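Workshop notebook, Zatesine building, ground floor bench
January 2021
Subject: standby losses of small chargers, second round
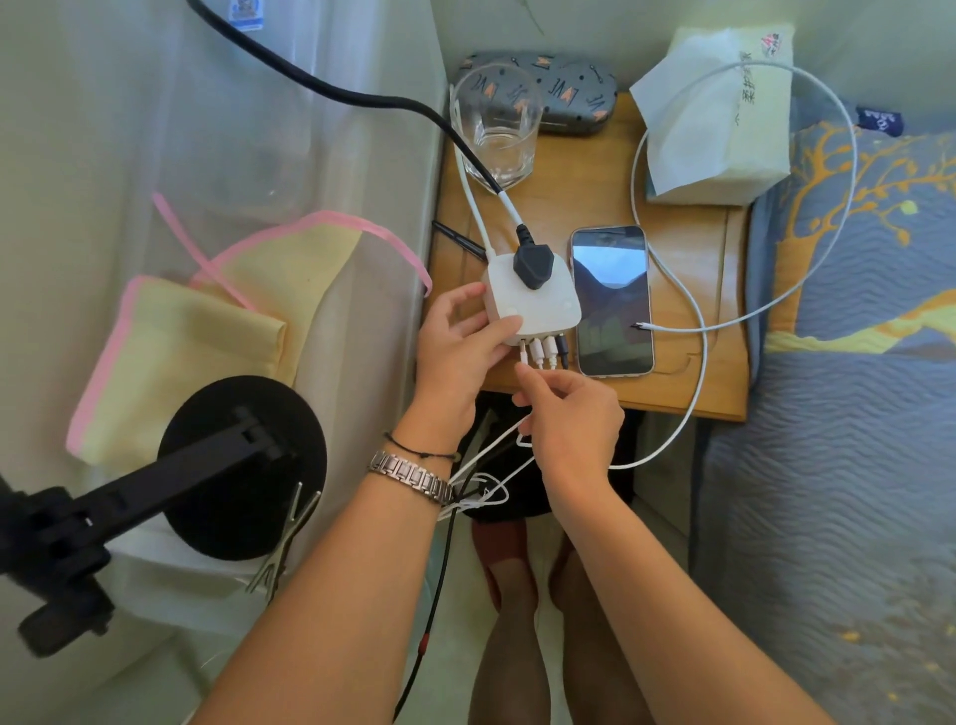

Hendrik Dierckx wrote in the margin of my last entry that a meter with a resolution of one watt is useless for this work, and that I should throw away all the readings below five. He is right about the resolution. I keep the old readings in the notebook but I have put a line through them, and the measurements start again from zero.

The question is still the same. Somebody from Vandenberghe asked us what a household loses when the chargers stay in the socket the whole year with nothing to charge. On the internet one finds every possible answer, from "nothing" to "a quarter of your bill". I would like to have a number which I have measured myself.

Meter. I borrowed the better one from the upstairs lab. It reads to 0.01 W and it can sum the energy over a long period. Before use I let it run with no load for one night and it showed an offset of 0.02 W, which I subtract everywhere. I checked it also with a 25 W resistor load. The reading was 24.7 W, good enough. Mains voltage was between 229 and 234 V during the check. I did not correct for this.

Method, so that Hendrik does not have to ask again:
Every charger is connected alone to the meter, with its cable but without device. Wait ten minutes. Then 300 seconds of integration, and divide. Then the same with a fully charged phone on the cable, because in most bedrooms this is the real situation between three in the night and seven in the morning. For this second state I take one hour and not five minutes, the phone wakes up from time to time and makes small peaks.

Chargers on the list for this round: 12 pieces, collected from the drawers of everybody in the building. Three have no readable label any more. I gave each one a letter with a marker pen, A to L, and the letter is on the underside.

First results, no device connected:
A 0.04 W
B 0.05 W
C 0.11 W
D 0.03 W
E 0.31 W (old, heavy, with a transformer inside, gets lukewarm)
F 0.06 W
G not stable, see below
H to L still to do.

Charger G jumps between 0.02 and 0.19 W with a period of several seconds. I suppose it is the controller which goes to sleep and comes back to look if something is connected. With the integration it gives 0.07 W. I repeated it two times and the result was the same, so the value can stand, but I want to see the current on the oscilloscope before I write an explanation.

Ilse De Bruijn came by at four o'clock and made two remarks. The first: with such small loads the power factor is very bad, and the cheap meters in the shops make large errors exactly there. This would explain the strange values in the Parnuvley report, where a phone charger takes 3 W for doing nothing. I never believed this number. The second: I must not forget hubs and extension blocks with a lamp or a USB part built in, because they have their own supply that is always on. I have none in the list. To be added.

Calculation for myself. If I take 0.06 W as typical and the charger stays in for the whole year, it is 8760 hours, so 0.53 kWh. This is a few cents per month at most. Even charger E makes only 2.7 kWh in a year. For comparison, the old coffee machine in our kitchen (Drundik, with the heating plate) took 1,424 Wh between Monday morning and Tuesday morning, and we made two pots. One day of this machine is more than two and a half years of a typical charger. I measured it only because the meter was free, but I think for Vandenberghe it is the more useful result.

Things that went wrong:
The first series of D was done with a loose plug in the meter socket. Repeated. The old value is crossed out.
I wrote the times of A and B on a loose paper and I lost the paper. The powers are good, the times are missing.
The room was 16 degrees in the morning and 21 after lunch. I do not expect an effect with the electronic ones. For E perhaps, so I will do it again in the afternoon.

Still open:
H to L, no device.
All letters with a full phone. I use the same phone each time, in flight mode, battery at 100 percent.
Scope on G. Ask Ilse for the current probe.
Find two or three hubs, different ages.
Hendrik wants the uncertainty as a separate column. With the offset and the resolution together I come to plus or minus 0.02 W, to be discussed with him.
The meter has to go back upstairs in April, they need it for the pump tests.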